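Section 4. Mounting the closet rail and first load

Read 4.1 before you drill. Seriously. Most of the calls we get at Gristden are about people who skipped 4.1.

4.1 Finding the studs

1. Clear the wall. Everything off, old hooks too.
2. Run a stud finder left to right at the height of the rail. Mark both edges of each stud in pencil.
3. Knock and listen if the finder acts up. Foil-backed drywall will fool it.
4. Hold the Titmont rail up to the marks. At least two of the slots must land on studs. If they don't, slide the rail sideways, don't force it.

Note: rail is 57 inches long. The short version is 32 inches and only has the two slots, so you get one try.

CAUTION: pipes and wires. If the closet backs on to a bathroom, stop and find out where the pipes go first.

4.2 Fixing the rail

1. Drill pilot holes. Use the bit from the bag marked C.
2. Start all screws by hand, loose. Leave a gap behind the rail.
3. Level on top. Adjust.
4. Tighten from the middle out. Snug, then a quarter turn. No impact driver, it strips the heads.
5. Push the end caps on untill they click. Cap with the arrow goes on the left.

Plaster walls: use the Niskanen anchors (sold separate, part 59). The plastic plugs in bag B are for drywall only.

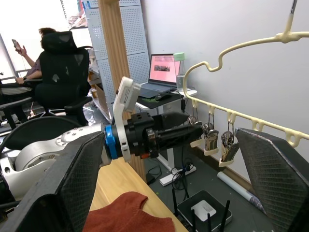
4.3 What goes on the rail. Max load is 32 pounds for the short rail, 57 for the long one, spread out. Coats count for more than you think, wet coats even more. Anything with a hook that fits over the bar is OK, wire or wood or plastic. A cream plastic hanger rack with notches along the lower bar is fine too, handy for thin straps, but go by the total weight and not by how many notches are left. Keep the heavy stuff near a stud. If a hook won't seat all the way down on the bar, don't use it, it will jump off when the door slams.

4.4 First load

1. Hang three or four light things. Wait an hour.
2. Look at the gap between rail and wall. Should be none. If there is, back to 4.2 step 4.
3. Add the rest bit by bit, middle first.
4. Check the screws again after a week, then every March or whenever you swap the winter stuff out.

Note: a creak on the first day is normal. A creak on day ten is not. Take everything off and check the anchors.

4.5 Adding the Clultero shelf (optional)

1. Rail has to be empty. Yes, all of it.
2. Hook the two shelf arms over the top lip, flat side to the wall.
3. Slide them under the shelf holes and drop the pins in from above.
4. Press down on the front edge. If it tips, a pin isn't thru. Pull it and do it again.

CAUTION: the shelf counts toward the max load. No paint cans, no tool boxes, no kids climbing.

Lost a pin or a cap? Order by rail model, it's stamped on the back near the left end. Write it down before you mount the thing. Spare model label is in bag A, stick it inside the closet door.

Next: section 5, doors and door stops.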